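Print | E-mail
Reading time: 4 min

A subscription for robot fingers

Skuro started out selling replacement parts for packing machines. In February it began offering something smaller: a kit of black gripper fingers, with a small wrist camera and a service plan that covers both. Hanne Sjöberg runs the product side, and she spent part of a morning talking about what the kit is for and where it falls short.

"Most of our customers already own an arm," she says. "They bought it for one job, the job changed, and the gripper that came with it doesn't suit the new one. They don't want another arm. They want fingers that fit and somebody to call."

The kit, sold under the name Ondow, costs 2633 euros. That includes two pairs of fingers, the camera, a mounting plate and the first year of service. After that the plan is 42 euros a month. Sjöberg says the price was argued over for a long time inside the company, and that she wanted it lower.

The fingers curve in toward each other and end in blunt tips. Early customers asked for narrower ones. Skuro tried them and went back.

"A thin tip looks precise, and people like that in a brochure," Sjöberg says. "Then it catches on the edge of a bag. We had four bent in the first month. The blunt ones take a knock and you carry on."

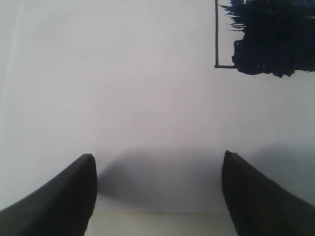
The camera was the harder part to settle. Jouko Aaltonen, who wrote most of the setup software, wanted it close to the fingers so that an operator could see both tips while teaching a new position. It also meant dealing with pale work surfaces and the shadow the gripper throws on them.

"On a white table the exposure hunts up and down," Aaltonen says. "We fixed the exposure by hand in the end. You set it once for your lighting and leave it alone. If you move the arm next to a window, you set it again."

Trurklow, a mail-order firm that packs craft supplies, has had the kit on one of its arms since spring. Sumaiya Biswas looks after the line there. She is mostly satisfied. The swap from one pair of fingers to the other takes her a few minutes with a hex key, and the service desk has answered every time she called.

Her complaint is the manual. "The wiring page is for a different plate," she says. "I lost an afternoon on that. They sent me the right page the next day, but it should have been in the box."

Sjöberg says a corrected manual has gone out to all customers. Skuro has sold 356 kits so far. A softer finger for fabric and loose fiber is being tested, with no release date yet.

"I'd rather ship it late," she says. "We have enough to do with the wiring page."

2022-09-15

Print | E-mail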